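Unit 4 handout: Sampling a field with quadrats

Read this before the field session in October. Bring the handout with you, along with a pencil and something firm to write on.

Why we sample

It is rarely possible to count every plant in a field. A sample is a smaller part of the area that we count carefully and then use to estimate the whole. The estimate is only as good as the way the plots were chosen. If you put them where the plants look interesting, your number will come out too high.

Terms

Quadrat — a plot of fixed size, usually square, in which everything is counted.
Density — the number of individuals per unit of area.
Grid — lines that divide an area into parts, so that each part can be given a number and picked by chance. 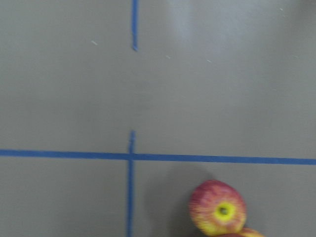 Blue tape lines on a gray surface, with two apples at lower right.

Plants on a line

A plant that sits across the edge of a quadrat causes more arguments than anything else. Pick a rule before you start. In this course we use the one from the Huaranga worksheets: count plants touching the top or left edge, leave out plants touching the bottom or right edge. A plant touching one of each is left out.

Worked problem

The Grondbridge meadow covers 200 square meters. Liya Tilahun's group counted 30 plantain plants in quadrats with a combined area of 9 square meters.

Density = 30 / 9 = 3.33 plants per square meter
Estimate for the meadow = 3.33 x 200 = 666, or 667 if you don't round until the end

Keep the full figure in your calculator and round once. Peninah Nyaga's notes on rounding are in the Unit 2 folder.
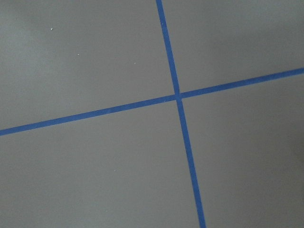
If a quadrat has no plants in it, should we drop it from the total?
Keep it and write down zero. Its area still counts, and leaving it out makes the density too high.

For next time

Finish problems 1 to 4 on the back page. Show the division. Hand them in to Kylie Sheehan at the start of lab — late sheets go in the tray by the door.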